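The Pegboard at the Back of the Room

I got to Ileana Pîrvu's place in Toledo at the wrong end of a November afternoon, with a bag of pastries and a question I'd been saving: how does a person who fixes things for half the street keep hold of a screwdriver? Mine vanish. I own 3, I think, and couldn't lay hands on one of them today.

"You put them in a drawer," she said, before I'd even got my coat off. "Everybody with that problem has a drawer."

She's right, I have a drawer (two, if you count the one that sticks).

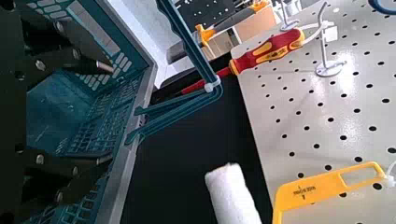 Ileana started out at Preveck, a little hardware store where she worked the counter for 12 years and heard every customer's excuse. She remembers people buying the same screwdriver over and over, swearing the last one had walked off. Her own is the red and yellow one, and she's a bit fierce about it. "Bright handles," she told me. "I won't buy a black one or a brown one. I want to spot it from the door when I'm carrying something heavy." Then there's the basket, a plastic one with holes all through the sides, which she loves for a very plain reason: the dust falls out! Tools go in it on the way to a job, and when she's home they go straight back up on the board.

I asked if she'd drawn outlines for each tool, the way my uncle did in his garage. She made a face.

"I did that in my old place. Then I got a bigger wrench and had to look at the wrong outline for years. Hooks you can move. Paint you have to live with."

The hooks are white wire, and she moves them all the time. The roller has its own, and so does the little shovel with the wooden handle, which hangs by a loop of string. Her friend Graciela Olivares, who had let herself in by now and was already on her second pastry, thinks the shovel belongs with the garden stuff.

"It's for pots," Graciela said. "It's a plant thing."

"It has a string," said Ileana. "If it has a string, it hangs."

They've been having this argument since they ran a repair night together called Badside, and I didn't get the feeling it was close to done.

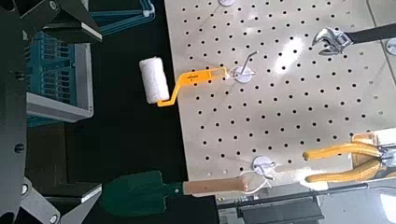

What goes where

So, the order of things. I'd assumed there was a system, maybe one out of a book, and Ileana laughed at me for quite a while. She hangs what she reaches for most along the lower row, and the rest goes higher up. The paint brush and the roller share that row with the screwdriver, because this was a year of painting. Scissors are up top, still in their package, and so is a yellow-handled tool in its own.

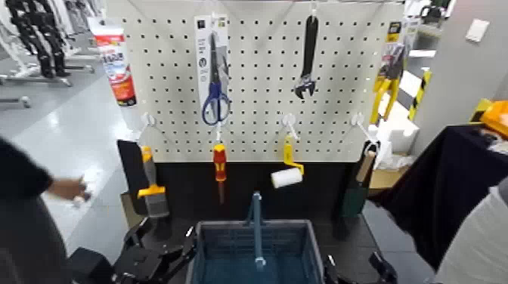
The pegboard, with its lower row of hooks

"Those I leave wrapped until I need them," she said. "Once the package is open, somebody borrows it."

Graciela looked hard at the pastry bag.

I wanted to know what she'd tell someone starting with a bare wall and not much money. Ileana said to buy the board first and then wait, and hang only what you've used that month. She did hers on a Saturday's worth of patience and a box of hooks, and she still swaps things over whenever a job changes. Graciela's advice was shorter: "Buy more hooks than you think."

I went home and emptied the drawer onto the kitchen table. There were four tape measures in it.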